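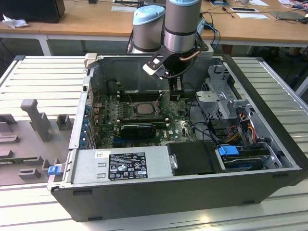 Photo: Dezső Szilágyi

Minutes of the December get-together, Gisodari Home Computing Club

I'm typing these up from my notes, and my notes are a mess, so if I got you wrong, email me before the next one and I'll fix it. We started at 7:10 because the front door key was being difficult again.

Last month's minutes. Passed as read. Jannik Kramer wanted it written down that he did not volunteer to run the spring sale, he only said somebody should. So noted, Jannik!

Room rental. The community center is keeping our rate the same through the spring, which got a small cheer. The catch is that we have to be out by 9:30 and the chairs go back in the stacks the way we found them (stacks of the gray ones, please don't mix in the folding ones). I said I'd put a note on the door.

The school computer drive. This took up most of the evening. Nadar Elementary has asked if we can get them refurbished desktops for the after-school homework room, and we all liked the idea right away. The argument was over what counts as good enough. Jannik thinks anything without a solid state drive should go straight to recycling. I think an older drive is fine for typing up a book report, and a few people were with me on that, but the boot times really are painful. We went back and forth and ended up here: we put in new drives where the money allows, and the rest get offered to families who just want something at home.

On the money – the club has $1000 set aside for projects, and we voted to spend up to $400 of it on drives and memory. Two people voted against, both because they'd like to see a price list first. Fair enough. I'll get one from the shop on Turnia Street and send it around.

Wiping donated machines. We need one method and we need everybody to stick to it. Last year we had three different ways of doing it and no list of which machine got what. Dezső is writing up a one-page sheet, and from now on a machine doesn't leave the room without a signed copy taped to the case.
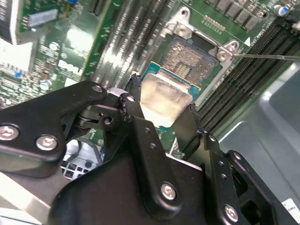
Do donors have to take out their own hard drives before dropping off a computer?
Leave them in if you're comfortable with that, and we'll erase them before the machine goes anywhere. If you'd sooner keep the drive, just take it out and put a sticky note on the case so we don't go hunting for it.

Newsletter. Still short of articles. I have one piece on backing up phone photos and half of one on printers, and the printer one is mostly me complaining. Anything up to a page is welcome, and I'm happy to clean up the spelling.

Trip to the Grirnia museum. They have the old calculators back on display and Jannik wants to go as a group. The van question is not settled. Most of us would just as soon carpool, so I'm starting a sign-up sheet with a column for spare seats.

Other business. Somebody left a blue thermos last time and it's in the cupboard with the extension cords. Dezső asked if we could have decent coffee for once, and we agreed to try the other brand.

We wrapped up at 9:20 and the chairs went back in the right stacks.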